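# Retargeting bimanual demos: where the error comes from

Follow-up to my April notes on the hand-held gripper pipeline. Short version: most of the failed rollouts on the hanging task trace back to the time offset between the two grippers, and only a few to pose noise.

Setup for the comparison. One policy, same architecture as before, trained on three versions of the same demonstrations:

- raw timestamps from each gripper
- a single constant offset, estimated once per session
- an offset re-estimated per episode by cross-correlating the two speed profiles

Evaluation was 24 rollouts per version, fixed start poses. Raw timestamps gave 6 successes, the constant offset 12, the per-episode offset 13. The last two I would treat as equal at this sample size. Vibeke Egilsson suggested dropping the per-episode version entirely, and for now I have. It adds a failure mode when one hand is nearly still, which happens a lot in the approach phase.

The rack is the hard part. It stands on a single thin post, so any sideways push at a peg moves the target.
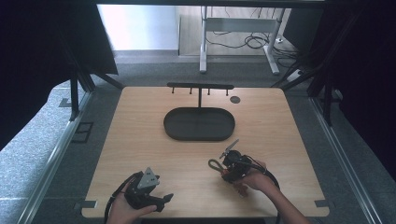
Most of the remaining failures are early releases. The policy opens the jaws a little before the object is seated, and the demonstrations do the same thing if you look at the aperture signal closely. Operators anticipate the release. Shifting the aperture channel back by a few steps helped in a quick test, but I ran too few trials to report a number.

Ketill Dalsgaard's version of the Asach loader now has the constant offset as a config field, default off. If you train on older sessions, set it by hand.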